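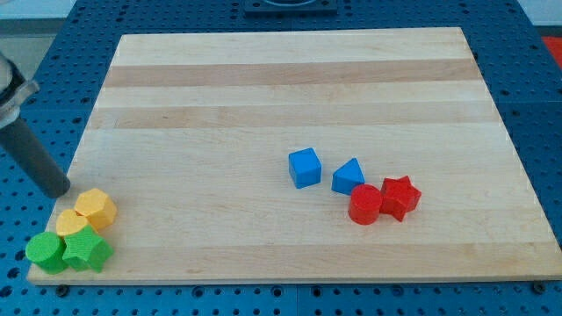 Board and blocks, morning.

6:40. Kitchen at 66 degrees. Dough for the dinner rolls taken out of the refrigerator and left covered on the counter. It had risen less than I wanted overnight. Next time a little more yeast, or put it in later in the evening.

Menu for tonight is fixed: leek soup, braised short ribs, rolls, pear tart. Four at the table, counting me. Velimir Trajkovski confirmed last night and is bringing wine. Žydrūnas Ozoliņš does not eat celery, so the braise gets extra carrot and a parsnip. Checked the stock carton for celery as well. It was listed, fifth ingredient. Switched to the Clorken stock, which has none but is saltier, and cut the added salt by half.

Ribs browned in three batches in the Tiedemann pot. Medium-high, no crowding, turned once. The second batch stuck a little on one side. Deglazed with red wine, scraped, reduced by half, then everything in with the lid on at 300. In the oven at 10:15. Plan was to check at the two-hour mark and I forgot until 12:50. No harm, liquid level fine.

Tart shell shrank again on the left side. I rested it 30 minutes in the pan before baking and used the full weight of beans. I suspect the butter was too soft when it went in – the mixer had been running longer than the recipe says. Patched the gap with scraps and egg white. Pears sliced thin and fanned from the outside in.

Table: the gray cloth was still creased from the closet, so ironed it in place over a towel. Soup spoon outside the knife, dessert fork above the plate. Water glasses only at the start, wine glasses on the sideboard until Velimir opens the bottle. The Flamum candles burn down fast and drip if there is a draft, so the window by the table stays shut.

Soup done at 3:30 and strained twice. The first pass left strings from the green part of the leek. White part only from now on. Cream goes in at reheating.

Rolls shaped at 4:10, sixteen of them, 52 grams each. Last month I did them by eye and the small ones dried out. Second rise is moving well now that the oven has warmed the room.

5:20. Ribs out, fork goes in with no resistance. Skimmed the fat – more than a cup – and put the sauce back on low to thicken. Tasted it twice. Needs acid, added a spoonful of vinegar, tasted again, left it alone.

Still to do: slice lemon, fill the pitcher, warm the bowls, butter out by 6:30. Rolls go in when the first person rings.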